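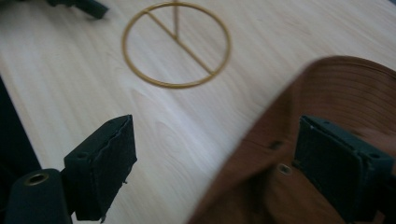 Minutes, Vivholm residents' group, internet connection, 1/15/25

Chair: Thiện Mai. Present: 5 households, one by phone.

1. Old minutes approved with no changes.

2. Fiber offer. Lusley wants to bring fiber to all 213 homes. The price for the common part is $3,296, to be paid once. Ulten gave no written price yet – Thiện will ask them again.

3. Slow evenings. Three homes on Lục road lose the connection after dinner. They will write down the times and send them to the chair.

4. Contract length. Most of us prefer one year. No vote was made.

Next meeting in March, the day will be informed by email.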